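Monday, September 17, 2018

Glue trials, Tirkivbridge bench. Wood joints, PVA against the new stuff from Tamuno.

Omolara Adebisi dropped off a second bottle of the Tamuno adhesive this morning along with the printed sheet. The sheet says full strength in 2 hours. I have read a lot of glue sheets and I don't believe this one either. It gives no humidity, no wood species, and the clamp pressure is listed as "firm."

Set up 44 lap joints, all beech from the same board, planed the same day. Half with our usual PVA, half with Tamuno. I numbered them in pencil on the end grain so I can't tell which is which when I pull them. Omolara has the key in her notebook and is under orders not to tell me.

Clamped with the Fuso bar clamps. Two of them slip under load and have since May, so I left those on the rack. If somebody wants to fix them the pads need replacing, I have said this before.

First pull was on a spare PVA joint to check the rig. Broke at 2276 newtons, mostly wood failure, a thin strip of bare glue at one edge. Fine for a rig check, worthless as data. One joint is one joint. I'm writing the number down so it doesn't get quoted later as "what PVA does."
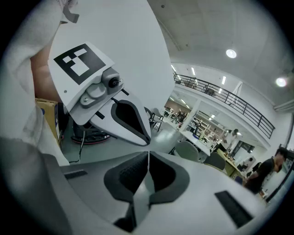
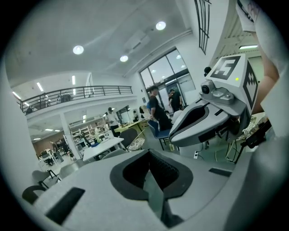
Does the Tamuno glue really reach full strength in 2 hours?

Can't say until the timed pulls are done, and a single early pull that goes well won't settle it. The sheet would need a matching set left overnight to compare against, and it doesn't mention one.

Room temperature at clamp-up was 19 C on the wall thermometer, which reads differently from the one by the door. I'm using the wall one for everything and not averaging them.

Squeeze-out on some joints was a good deal heavier than on others. Could be the glue, could be my hand with the bottle. I spread by eye and that is a weak spot in the whole trial. Next round I want to weigh each spread. Omolara thinks the difference will wash out over this many joints. Maybe. People say that about everything they didn't measure.

The Faltau report keeps coming up as proof that fast glues are as good as slow ones. I went through it again at lunch. They tested softwood only and the wood tore first in nearly every sample, so all it tells you is that the glue beat pine. Beech is harder to please.

To do: pull the early set, then leave the rest clamped until tomorrow. Scrape the squeeze-out before it goes hard. Check the load cell zero before and after each batch, it drifted last time. Get the key from Omolara only when every number is in ink.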